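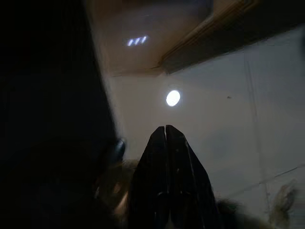
So I finally gave up on the fancy coffee subscription. I know, I know, I went on and on about it back in the spring, and a couple of you even signed up after reading me gush (sorry!). But I sat down one night in June with a mug of tea and added up what I'd spent on beans since I joined, and the number was $293. For one person! Who drinks two cups a day, tops!

The coffee was good, I'll give them that. Liltus sends these pretty little bags with a card telling you what you're supposed to be tasting, and I never once tasted any of it. Dried apricot, toasted rye, something called "warm stone." My husband says it all tastes like coffee and he's probably right. The trouble was that the bags kept coming whether I'd finished the last one or not, and you could pause the deliveries but only if you remembered to do it before some cutoff I always missed. By the end I had five bags in the freezer behind the peas.

Now I'm back to buying beans at the shop by the post office. They have big bins and a scoop and you take what you want. I've been getting the dark roast mostly, and every so often the one with the green label that the guy at the counter likes. It costs me $40 a month if I'm being a little careless — and that includes the decaf I keep for my mother-in-law.

I did keep one habit from my fancy phase, which is weighing the beans. I used to think that was the silliest thing in the world, and then I had a whole week of cups that came out the same and I was hooked. I bought a used Vasseur grinder for $75 from a man named Henrik Brandes two towns over. He'd wiped it down and put it back in the original box with the little brush and everything. It's loud. The cat leaves the kitchen when I pick up the scoop now, before I've even plugged it in.

A few of you asked about filters. I've tried the Filtix paper ones and the store brand, and I can't tell them apart except that the store brand sometimes folds over on one side and then you get grounds in your cup. Rinse them first, whichever you buy. I skipped that step for years and my coffee tasted a bit like a grocery bag.

Next thing I want to try is cold brew, the slow kind you leave in the fridge overnight. I've got a big glass jar that used to have pickles in it and I've washed it four times and it still smells like dill, so that may have to wait until I find another jar. If you've got a ratio you like, leave it in the comments and I'll give it a go this weekend!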